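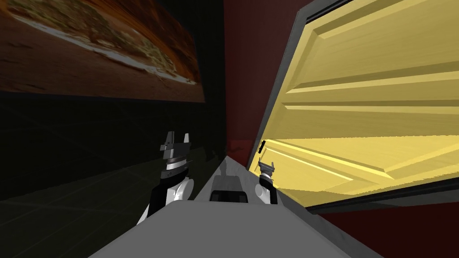
Care of Interior Wooden Doors

Tasetti Household Advice Service
Reviewed June 2020 by Yichen Dai

Interior doors receive less attention than floors or furniture, although they are handled many times a day. The following guidance applies to painted, stained and varnished wooden doors inside the home. It does not apply to fire doors, which should be adjusted or repaired only by a qualified contractor.

Routine cleaning

Dust the door from top to bottom with a dry cloth, including the top edge and any molding. Wash with lukewarm water and a few drops of mild dish soap. The cloth should be wrung out well. Water left standing along the bottom edge can enter the end grain and lift the finish. Dry the door with a second cloth.

Hand marks collect near the knob and along the closing edge. These areas may be cleaned weekly. The rest of the door seldom needs washing more than 2 times a year. Do not use scouring pads, ammonia or undiluted vinegar on varnish.

Squeaking hinges

Open the door fully and place a wedge beneath it. Remove one hinge pin at a time, wipe off old grease and grit, and apply a thin coat of petroleum jelly or white lithium grease. Replace the pin before moving to the next hinge. Open and close the door several times and wipe away any excess. Cooking oil should not be used. It becomes sticky and holds dust.

Doors that stick

Wood takes up moisture in humid weather, and a door that closes freely in December may bind in summer. Before removing any wood, tighten all hinge screws by hand. A loose top hinge is a frequent cause of rubbing at the upper corner on the latch side.

If a screw turns without gripping, take it out, fill the hole with wooden toothpicks coated in carpenter's glue, trim them flush and allow the glue to set overnight before driving the screw again.

Where the door still rubs, close it on a sheet of carbon paper to mark the high spot. Sand lightly by hand and test often. Seal the bare wood the same day.

Checking the finish

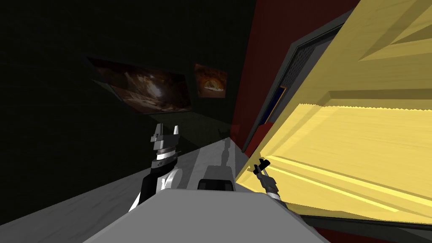
A yellow wooden panel in a dimly lit room.

Overhead lighting hides many faults. Hold a flashlight close to the door so that the beam travels across the surface. Scratches, drips and dull patches will show as shadows or changes in shine. Mark each one with a small piece of painter's tape.

Fine scratches in varnish can usually be reduced with a wax stick of matching color. For a clouded area, test a little paste wax on the hinge edge first. Deeper damage calls for sanding and a new coat. Stay with the grain, finish with fine paper and remove all dust before varnishing. Ventilate the room well, and follow the drying time printed on the can.

Door stops

Check the rubber tip of each stop when cleaning. Hardened rubber can mark both the door and the wall, and replacement tips are sold at most hardware stores.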